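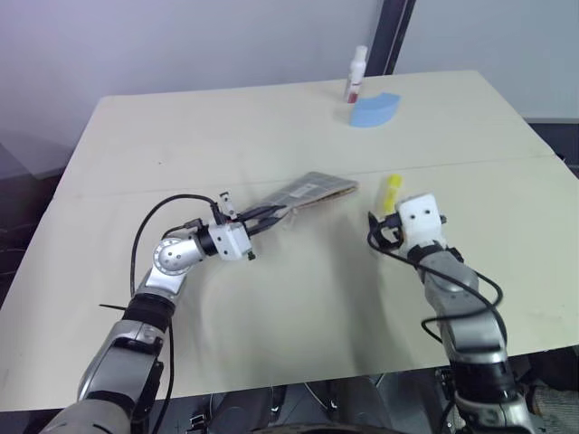

HELPERS WANTED – open day at the Punitz hall, February

Stukum is opening up the robot floor for a day and we need people. Paid. Two kinds of jobs, read both before you write.

1) Table hosts
You stand at a demo table with a two-arm robot and talk to visitors while it works. Small stuff, picking up, moving, putting down. An operator from our side runs the arms, you do not touch the controls. You do reset the table between runs, put the items back where the sheet says, and keep kids' hands off the top. No robot background needed. Training the afternoon before, paid the same as the day itself. Must be OK saying "I don't know, ask her over there" when someone wants torque numbers.

2) Test visitors
Come in at 9 am, before the doors open. You walk the whole route, try the Triltik station (you drive one arm yourself, slow speed, with an operator next to you) and fill out a form after. Done by 11. We need 40 of you, all ages from 14 up, under 18 bring a parent. Left-handed people especially, last year we had almost none and the hand controller suffered for it.

Pay
Table hosts: 900 for the day plus the training afternoon, lunch included
Test visitors: 681, paid by transfer within the month
Hosts who also stay for teardown (till 8 pm) get 1,000 in place of the 900

What to wear
Closed shoes. Long hair tied back, no scarves, no dangly bracelets or lanyards – we give you a clip badge. Hosts get a shirt, so tell us your size, we ran out of L last time.

Getting there
Punitz hall, side entrance on the Havlíček building side. Main gate is for visitors only and they will send you around. Parking is tight, take the bus if you can. Bikes fine.

To apply
Short email to the Stukum open day desk, subject line HOST or TEST. Name, age, phone, languages you speak, any earlier experience with the public (shop, museum, camp, whatever). No resume neccessary. If you want to do both, say so, but the times overlap so you will only get one.

Hosts we call back first. Test vistors get an email with the form and a map. Spots go in order of reply. Please dont phone the front desk, they don't have the list.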